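Putcombe, September 11, 2024

Matdale Home Services opens linen and laundry sorting program to Putcombe renters

Matdale Home Services has extended its household sorting program to renters in Putcombe, following a trial in May that covered 23 homes. The service deals with the corners where sheets, towels, cords and odds and ends pile up between washes.

"People book us for the kitchen and then show us the heap of linen beside it," said Minttu Lehtinen, program manager. "We start with the fabric, then move on to the cables."

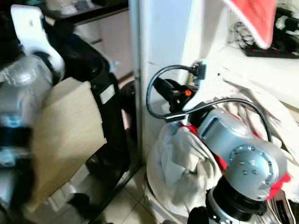

Each visit is carried out by a team of two. Linen is sorted by colour and folded, power cords are labelled, and unwanted towels are passed on to the Daltby animal shelter.

A standard visit costs $93. Bookings open today, with 15 places available in the first week.

Contact: Rosalie Nägeli, Matdale Home Services, 314 Rocha Street, Putcombe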